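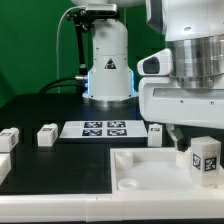

Fig. 1. The two-arm cell with the tray at lower right.

Handout 8: Frames and Markers
Olteo Robotics Club, taught by Catarina Amaral

Welcome back! This is the session where the math starts moving real hardware, and I love teaching it. Bring your transform sheets from last time. Abílio Calado has the spare copies.

Every pose you send to an arm is measured from somewhere. Before you write any code, decide which frame you are in and put its name in the variable. 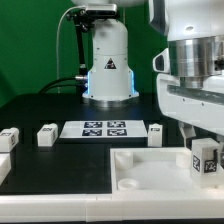 Calibration comes first, every session. Find the board's pose in the camera frame, then chain it to the arm base - two multiplications, and order matters! Use the board with the two-by-two grid of markers, flat on the table in front of the base. The cube by the tray has markers too, so filter by ID or your solver will mix them in.

To hand in: your chained transform, and a plot of the error over 500 samples.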